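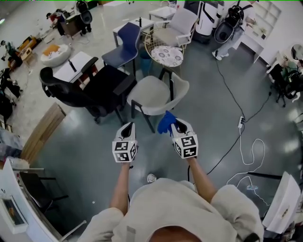
Filed under: Weddings, Family, Long Reads

When the Guest List Belongs to Everyone

For the families of Mimberg, the question of who is invited to a wedding has long been settled by the parents. A growing number of couples would like a say, and the town's halls, planners and clergy are having to adapt.

The invitation list for the marriage of Deepika Nadar and Olanrewaju Ajayi began with the names of 1000 people. The bride had submitted 84 of them. The remainder came from her father, her mother, the groom's parents, two grandmothers and an uncle in Nirneck who had paid for the education of several cousins and expected those cousins to be seated near the front.

The couple were married in December, before 639 guests, after five months of discussion between the two households. Ms. Nadar, a pharmacist, describes the period as the most demanding of the engagement. The budget had been agreed in an afternoon, and the ceremony, which combined elements of Tamil and Yoruba custom, required a few long telephone calls. The list was still under review on the evening the invitations went to the printer.

"My father's view was that an invitation is a debt being repaid," she says. "He had eaten at these people's weddings. He had brought gifts to their children. To leave them out was to say that he did not intend to pay."

Her position is familiar to those who work in the trade. Mimberg is a town in which large weddings are ordinary. Its principal venue, the Aguiar Hall, was built in 1876 as a corn exchange and has been used for receptions for most of its history. The main floor and gallery can be booked together or separately, and the families who use them tend to want both. According to Onyekachi Garba, who manages bookings at the hall, disagreements over numbers are the most common cause of a changed or canceled reservation.

"Couples come in and reserve the main floor," Mr. Garba says. "A week later the mother telephones and asks for the gallery. Then the couple telephone and ask us to take the gallery off again. We had one family where this went on until the month of the wedding. We now ask that a single person be named on the form, and that every change come from that person."

The rule has been in force for three seasons. Mr. Garba reports that it has reduced the number of calls, although he concedes that it has moved the argument to an earlier date, when the family must decide whose name goes on the form.

An obligation with a long memory

The large wedding is often discussed as a matter of display. Those who have grown up with the practice tend to describe it in other terms. In many communities the reception is the one occasion on which a family's whole network is gathered in a single place: former neighbors, business partners, members of a congregation, the teacher who wrote a letter of recommendation. To be absent from the list is noticed, and may be remembered for a generation.

Tobiloba Okonkwo has mediated in family disputes in Mimberg for most of her working life and is frequently consulted before weddings. She keeps a drawer of old lists, given to her by families who no longer wanted them in the house. The oldest are handwritten and run to several sheets. Names are crossed out, restored in the margin and crossed out again in a different ink.

"People believe they are arguing about a chair and a plate of rice," Ms. Okonkwo says. "Very often they are arguing about a funeral that someone did not attend. I ask them to tell me about the person they want to remove, and I wait. The funeral comes up before the tea is finished."

Her method is simple. Each side is given an allotment of places and may fill it without explanation. A further portion is held in common, and any name in it must be acceptable to everyone. Parents generally resist the arrangement at first. Ms. Okonkwo finds that they come to value the part requiring no explanation, which allows them to honor an old connection without having to defend it to their children.

The method does not always succeed. She recalls an engagement that ended over a single place, claimed by both families for the same man, who had once been in business with each of them and had left both on poor terms. One side wished to invite him as a gesture of peace, and the other regarded the gesture as an insult. The couple postponed, and then parted. The man in question, she says, was living abroad and had no intention of coming.

The planner's ledger

Professional planners have been drawn into these matters, in some cases reluctantly. Nesis, a planning firm with offices in Mimberg and Nirneck, now includes a meeting on the guest list in its standard service. It is held before any deposit is paid and must be attended by at least one parent from each side.

Kinga Rácz, who leads the firm's Nirneck office, says that the meeting was introduced after a wedding at which the caterer had been given two different totals by two different people, each of whom believed the other had been overruled. The food ran short during the second sitting. The families, who had been on cordial terms, did not speak for a year.

"We are not counselors, and we tell clients so," Ms. Rácz says. "Our concern is that one number reaches the kitchen. If they leave our office still angry with one another, but with one number, we have done what we were engaged to do."

The cost of a large list is seldom borne by those who write it alone. Catering is charged by the head, and printing, transport and the hire of chairs all rise in step. At the Nadar and Ajayi wedding the parents paid for their own allotments and the couple paid for theirs. Mr. Ajayi, an electrician, says the effect was immediate. His mother, on being shown the price of a place, withdrew a whole table of former colleagues the same evening. She restored half of them the next morning and sent the money for it.

Couples who have chosen a small wedding in defiance of their parents report mixed results. Some hold a second reception later, under the parents' direction, for those who were left out. Mr. Garba has seen such bookings increase and notes that the second event is usually the larger of the two.

Ms. Nadar did not take that course. She knew fewer than half of those who came to her wedding, and spent much of the evening being introduced to them by her father, who went from table to table with her and explained, at each one, how the acquaintance had begun. A woman near the gallery stairs had lent him a coat in his first winter in the town. She had brought a photograph of him wearing it.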